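Minutes - guest house rooms, bedding and furniture
Month: May. Start 4:10 pm, in the upstairs room
Present: Ignacio Orellana (chair), Jailson Toledo (notes), Rosa from laundry, Mr. Medina by phone for item 3 only
Apologies: none recieved

1. Last minutes
Read, agreed. One fix: the towel order was Tindon not Prorer. Jailson to correct the copy in the folder.

2. Bed in the upstairs room, and the blue cloths 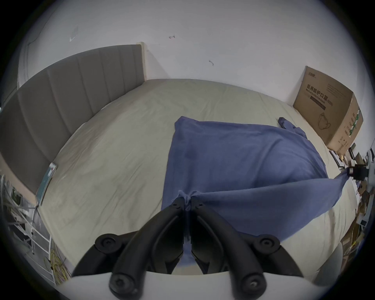
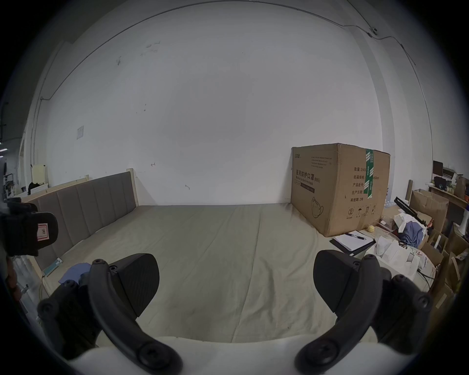

Gray padded headboard, pale sheet on the bed, blue cloth
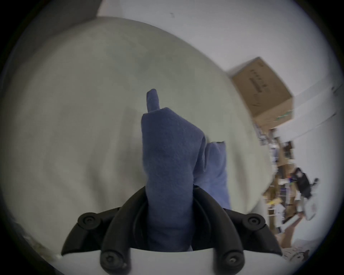

Long talk about whether the blue cloths stay with the beds or go back to the linen closet. Ignacio wants one per bed, kept folded, used for wiping down headboards and then straight in the wash. Rosa says they pill badly after a few washes and pick up every bit of lint from the sheets. She would like them washed on their own, cold, no softener. Agreed.

Folding. Three people, three ways of folding. Settled on halves, then halves again, then thirds, open edge to the wall. Rosa will do one properly and leave it on the shelf so the rest of us can copy it.

Question from Jailson: do we leave the cloth on the bed for arriving guests? No. Looks like somebody forgot it. Bottom drawer.

Sheets. The ones we have are fine for wear but crease as soon as anyone sits down. Ignacio asked about ironing. Rosa: not with the hours she has now. Pull them tight at the corners while still a little warm from the dryer, that gets most of it out. To try for the rest of the month and report.

Color of sheets discussed, again. Keep the pale ones. White was tried in the downstairs rooms and showed everything.

Headboard. Dust gets down in the seams between the panels. Soft brush first, top to bottom, then the cloth barely damp. No spray directly on the fabric, we had the ring marks on the other one and they never came out. Jailson asked for a date for the yearly upholstery clean, left open untill we have a price.

Wall behind the bed could do with touching up, small marks. Jailson thinks there is half a can of the right paint in the shed, will look. If it has gone lumpy he buys new, no need to come back to the meeting.

3. Quotes for new bedding (Mr. Medina joined by phone, line poor)
Need 16 fitted sheets to get all rooms to two sets each plus spares.
Lastosex: $545 for the lot, delivery included, two weeks.
Prorer: $26 each but delivery is extra and they would not say how much over the phone.
Mr. Medina prefers Lastosex, says the elastic on the last Prorer batch went slack by the winter. Rosa did not agree, thinks that was our dryer being too hot. Went back and forth. Ignacio asked for a sample sheet from each before any money is spent. Both to be washed five times and looked at.
Mr. Medina also asked if we could dye the old sheets. No.
Left the call 4:50.

4. Upholstery clean
Tindon does it, per headboard or a flat rate of $200 for the whole floor. Flat rate sounds better but Ignacio wants to know if mattresses are in that or not. Jailson to ring. Also ask how long before the beds can be used again, we can't have the floor shut over a busy stretch.

5. Linen closet
Shelf second from top is sagging. Heavy blankets to go to the bottom, pillowcases up. Rosa has asked for labels on the shelf edges three meetings running so this time they get done. Ignacio has the tape.
Odd pillowcases with no match: keep six for stuffing draft stoppers, rest to rags.
Mattress protectors, two have split seams. Rosa can mend one, other is past it.

6. Any other business
Window in the room at the end of the hall sticks. Soap on the runner for now.
Key for the closet is still missing, spare is on the hook by the boiler, please put it BACK.
Jailson asked if we could start at 4 on the dot. Noted.

To do
Jailson - paint, ring Tindon, correct towel line in last minutes
Rosa - folded sample on shelf, wash test when the sheets arrive, mend protector
Ignacio - samples from Lastosex and Prorer, labels
All - blue cloths in bottom drawer

Closed 5:25. Next meeting same room, after the samples are in.
J.T.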